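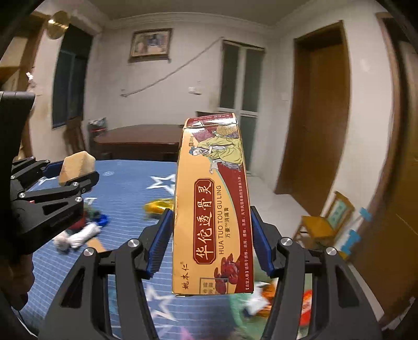 Sorting out the bathroom cabinet in July

I do ours every summer, when the evenings are long and I don't mind having everything out on the bed for an hour or two. My mother-in-law Lenuța Marinescu taught me to start by emptying the lot, every shelf, and she was right (she usually is), although it does mean you can't change your mind halfway and go and put the kettle on!

Wipe the shelves with 500 ml of warm water and a small squirt of washing-up liquid, then leave the doors open until they are properly dry. I like an old flannel for this, and a cotton bud for the groove the sliding door runs in, where talc and hair seem to gather however careful you are.

Now go through the boxes one at a time. The date is often on the end flap, and it can be upside down or printed so faintly that you want a lamp beside you. Anything past its date goes in a paper bag for the chemist. Please don't tip it down the loo. Keep creams and tablets in their own cartons with the leaflet folded inside, even when the carton has gone a bit soft at the corners, and if you buy a balm or plaster with writing in a language you don't read, put a small sticky label on the back saying what the shop told you it was for and when you opened it. Kylie Hinds, two doors down from us in Idcombe, writes hers in pencil so she can use the label again.

Muscle rubs and anything else with a strong smell want a tub of their own with a lid. I didn't bother one year and the cotton wool smelt of menthol right through to Christmas.

A bathroom is steamy, so tablets are much happier in a bedroom drawer or on a high shelf on the landing, well out of reach of little hands. We moved ours to the top of the airing cupboard first, which was silly of me, far too warm.

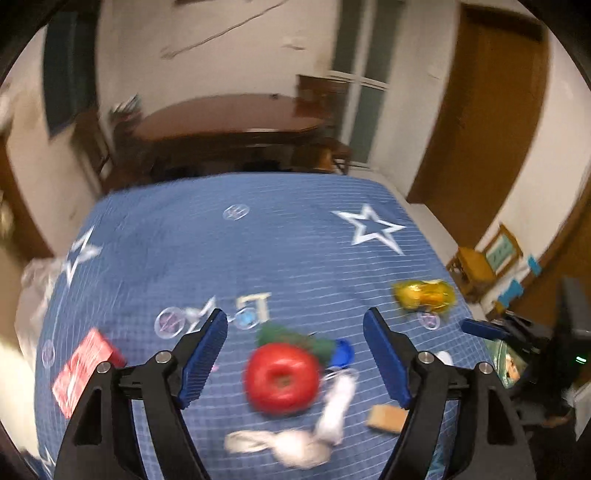

A shiny red one on the blue starry cloth.

Which brings me to apples, as I always seem to have a bowl on the go while I'm sorting. Keep them away from bananas, turn out any with a soft spot, and give them a rub with a dry tea towel. The bruised ones stew nicely with 2 spoonfuls of sugar and a little cinnamon, and will keep in the fridge for 4 days with a plate over the top.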